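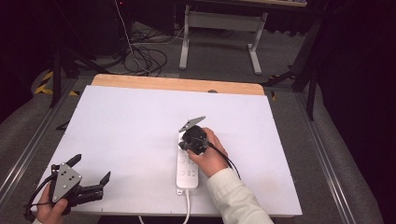 플러그형 전력 측정기를 사면 전기요금이 내려가나요?

측정기 자체는 요금을 한 푼도 깎아 주지 않습니다. 어느 기기가 전기를 먹는지 숫자로 보여 줄 뿐이고, 그 숫자를 보고 무언가를 끄거나 바꿔야 고지서가 달라집니다. 이미 웬만한 것을 끄고 사는 집이라면 측정기 값을 회수하는 데 몇 년이 걸릴 수도 있습니다.

Sakier 플러그형 전력 측정기
판매: Beldale 생활계측
재고: 있음
배송비: 별도

제조사 상자에는 "숨은 전기 도둑을 잡는다"는 문구가 있습니다. 저희는 이 문구를 상품명에서 뺐습니다. 요즘 나오는 충전기나 텔레비전의 대기전력은 1와트에 못 미치는 경우가 많습니다. 1와트를 일 년 내내 흘려보내면 8.76킬로와트시입니다. 누진 구간에 따라 금액은 달라지지만, 도둑이라고 부르기에는 민망한 양입니다. 반면 오래된 셋톱박스, 앰프 내장 스피커, 온수를 늘 데워 두는 비데나 정수기는 재 볼 만합니다. 이런 기기가 집에 없다면 장바구니에 넣기 전에 한 번 더 생각해 보세요.

주요 사양

정격 전압: 교류 220V, 60Hz
최대 부하: 16A
표시 항목: 전압, 전류, 유효전력, 역률, 누적 전력량, 누적 시간
무게: 229g
누적 기록 보존: 내장 전지로 유지, 전지 교체 불가
예상 요금 계산: 단가 한 개만 입력 가능
무선 연결: 없음
보증 기간: 구입일로부터 10개월

보증 기간은 짧은 편입니다. 수입사인 Crăciun에 늘려 달라고 요청했지만 답은 "검토 중"이었고, 지금도 검토 중입니다. 내장 전지를 바꿀 수 없다는 점도 마음에 들지 않습니다. 전지가 다 되면 측정은 계속되지만 콘센트에서 뽑는 순간 누적값이 사라집니다. 하루 단위로 재고 그때그때 적어 두는 분에게는 별문제가 없고, 한 달치를 모아 두었다가 책상에 가져와서 보려는 분에게는 꽤 큰 문제입니다.

정확도에 대하여

제조사는 오차를 1퍼센트 이내라고 적습니다. 설명서 뒤쪽의 작은 글씨를 보면 이 값은 일정 부하 이상에서만 적용됩니다. 대기전력처럼 작은 값에서는 따로 보장하는 숫자가 없습니다. 대기전력을 재라고 파는 물건이 대기전력 구간의 오차를 적지 않는 셈이라, 저희는 화면에 0.4와트가 나와도 "아주 적다" 정도로만 읽으시라고 안내합니다. 0.4와 0.6을 비교해서 어느 공유기가 나은지 결정하는 용도로는 권하지 않습니다.

전기히터, 에어프라이어, 헤어드라이어처럼 큰 부하를 잴 때는 믿을 만합니다. 다만 이런 기기는 재 보지 않아도 많이 먹는다는 것을 다들 압니다. 냉장고와 김치냉장고가 오히려 재미있습니다. 압축기가 돌다 쉬다 하기 때문에 순간 전력만 봐서는 감이 안 오고, 하루 이상 꽂아 둔 누적값을 봐야 합니다. 문을 자주 여는 주말과 비어 있는 평일의 값이 다르니 일주일쯤 두면 더 좋고요.

절전 멀티탭과 같이 쓸 때

묶음 상품을 찾는 분이 많아서 적어 둡니다. 측정기를 벽 콘센트에 먼저 꽂고 그 뒤에 멀티탭을 연결하면 연결된 기기 전체의 합이 나옵니다. 멀티탭 뒤쪽에 측정기를 꽂으면 그 기기 하나만 나옵니다. 둘 다 맞는 방법이고 알고 싶은 것이 다를 뿐입니다. 멀티탭에 멀티탭을 이어 붙인 상태에서는 쓰지 마세요. 16A라는 숫자는 측정기의 한계일 뿐이고, 앞에 물린 멀티탭의 정격이 더 낮으면 그쪽을 따라야 합니다.

스위치가 달린 멀티탭을 쓴다고 반드시 절전이 되는 것도 아닙니다. 스위치에 표시등이 들어 있으면 켜 둔 동안 그 등도 전기를 씁니다. 양은 아주 적습니다. 더 흔한 문제는 한 주쯤 열심히 끄다가 그 뒤로는 손이 안 간다는 것입니다. 책상 뒤로 밀어 넣은 스위치는 없는 스위치와 비슷합니다.
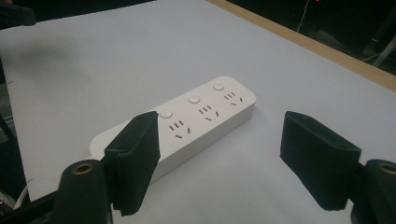
스텔라 몰도반 님은 구매 후기에서 이 페이지가 너무 박하다고 했습니다. "셋톱박스 하나만 재 봤는데 꺼 둔 상태에서도 11와트가 나왔어요. 그걸 여태 켜 둔 줄도 몰랐고요. 저한테는 그 한 번으로 충분했습니다. 판매하는 분들이 이렇게까지 말릴 필요가 있나 싶네요."

맞는 말씀입니다. 그런 기기가 하나라도 걸리면 측정기는 제 몫을 합니다. 11와트면 일 년에 96킬로와트시가 조금 넘으니 작은 양이 아닙니다. 저희가 말리는 쪽은 휴대전화 충전기를 뽑아서 한 달 요금을 눈에 띄게 줄여 보겠다는 기대입니다. 그리고 한 번으로 충분하다면 굳이 새것을 살 이유가 있는지도 따져 볼 만합니다. 가까운 도서관이나 주민센터에서 공구와 함께 빌려주는지 먼저 물어보세요. 이웃끼리 돌려 쓰기에도 알맞은 물건입니다.

Zomivstead 제품과의 비교

같은 가격대에서 자주 비교되는 것이 Zomivstead 무선형입니다. 앱으로 시간대별 그래프를 볼 수 있고 화면이 없어서 크기가 작습니다. 대신 계정을 만들어야 하고, 무선 모듈이 계속 켜져 있으니 측정기 스스로도 전기를 씁니다. 지난 7월 앱 개편 때는 이전 기록을 내려받는 메뉴가 빠졌다가 나중에 돌아왔습니다. 이런 일이 싫다면 화면 달린 단순한 쪽이 낫습니다. 그래프를 꼭 봐야겠다면 Sakier로는 안 됩니다. 손으로 적어서 표에 옮기는 수밖에 없습니다.
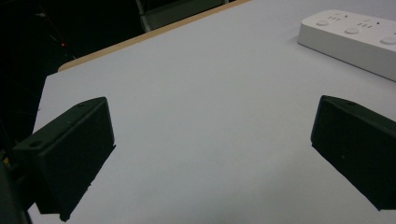
글 안카 스탄치우 | 제품 검토 에마누엘 보그단 | 2025년 10월 고침

검토하면서 가장 오래 붙잡고 있었던 부분은 "예상 연간 절감액" 표시입니다. 단추를 길게 누르면 나오는 이 숫자는 지금 이 순간의 전력이 일 년 내내 이어진다고 보고 곱한 값입니다. 전기주전자가 끓는 동안 누르면 믿기 어려운 금액이 뜹니다. 주전자를 일 년 내내 끓이는 집은 없으니 이 화면은 무시하셔도 됩니다. 누진제도 반영하지 못합니다. 단가를 하나만 넣게 되어 있어서, 쓴 양에 따라 구간이 바뀌는 주택용 요금과는 처음부터 맞지 않습니다. 금액이 궁금하면 누적 전력량만 읽고 한국전력의 요금 계산 화면에 월 사용량을 넣어 비교하는 편이 낫습니다.

제조사 홍보물에는 사용자 2,529명이 만족했다는 문장도 있습니다. 어떻게 물었는지, 언제 물었는지는 나와 있지 않았고 자료를 요청해도 받지 못했습니다. 그래서 본문에 쓰지 않았습니다.

누르는 단추는 뻑뻑한 편입니다. 콘센트가 바닥 가까이에 있으면 화면을 읽기 위해 엎드려야 하고, 화면에 조명이 없어서 장식장 뒤에서는 손전등이 필요합니다. 짧은 연장선을 쓰면 편해지지만 정격을 꼭 확인하세요. 알리나 파너 님이 문의하신 욕실 사용은 권하지 않습니다. 방수 처리가 되어 있지 않습니다.

구성품

측정기 본체, 종이 설명서(한국어, 영어). 설명서의 한국어는 번역이 거칠고 "역률"을 "힘의 비율"로 옮겨 놓았습니다. 고친 판을 주문 내역 화면에서 내려받을 수 있습니다.

교환과 반품

포장을 뜯었어도 받은 날부터 10일 안이면 반품을 받습니다. 재 보고 나니 더 쓸 일이 없다는 이유도 괜찮습니다. 왕복 배송비는 구매자 부담입니다. 플러그 핀이 휘었거나 그을린 제품은 반품이 안 되고, 그을음이 보이면 사용을 멈추고 사진과 함께 고객 문의로 알려 주세요.

함께 보는 상품: 접지형 단구 연장선, 콘센트 안전 덮개, 문풍지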